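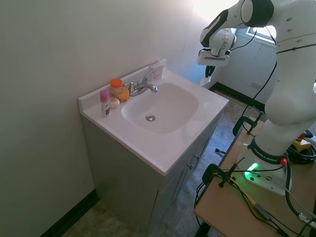

Notes on Keeping a Small Vanity in Order

6th July

Readers of this journal will recall that in May I undertook to review each room of the house in turn and to set down what was kept, what was moved and what was discarded. The bathroom was left until last. It is the smallest room under consideration, and it has required more correspondence than any of the others.

The vanity is a plain one, with a cultured-marble top and the basin formed in the same piece. The cabinet below is painted a light gray-green, a color I inherited and have decided to retain. A quotation was obtained from Trodier for a replacement unit in white, at a price of $2141 before fitting. A second quotation, from Brallutus, came to $2738 and included the removal of the old cabinet. Both were declined. The existing unit is sound, the door closes properly, and the money has been set aside for the roof over the back porch.

The question then became one of use. It had been the practice in this household to leave on the countertop whatever had most recently been purchased. When the top was cleared in May, 17 items were taken from it, including three hand creams of the same make and a travel kit from a hotel that has since closed. Several of these had been opened once and not again.

The rule now in force is that the countertop holds only what is used daily, and that nearly everything on it stands to the left of the faucet. The slim stick with the pink cap is kept nearest the front edge, as it is the first thing reached for in the morning. The orange bar of soap sits farther back, beside the container with the orange screw cap. The small white box with the red printing has been given the rear corner against the backsplash. It has been there long enough that I no longer consider it temporary.

I should record one disagreement. My sister-in-law, Deirdre Moynihan, stayed with us for a week in May and holds that bar soap ought never to rest directly on a countertop. She recommends a ridged dish and was good enough to send one afterward, from a shop on MacRitchie Street. It is a handsome dish. It is also too wide for the space allotted, and it has been placed in the kitchen, where it holds rubber bands and the key to the shed. I remain of the view that a bar may be lifted and the surface wiped beneath it each evening without great hardship.

The cleaning of the top itself deserves a few words. Cultured marble does not welcome scouring powder, and the dull patch on our old guest basin was entirely my own doing. A soft cloth, warm water and a little dish soap are sufficient for ordinary days. For the chrome I had been using a polish called Silance, but the bottle ran out in the spring and a dry towel has served since then. The base of the faucet should be done last – water collects behind it, and the backsplash should be wiped at the same time.

Spare supplies have gone into the cabinet. They are arranged in two shallow trays, one on each side, with the taller bottles at the back. I allow 30 minutes once a month for going through the trays, and anything that has not been touched since the previous review is either moved to the hall closet or given away.

The hall closet is now rather full. It will be the subject of the next entry, together with the linen shelves, for which I have yet to find labels that stay on.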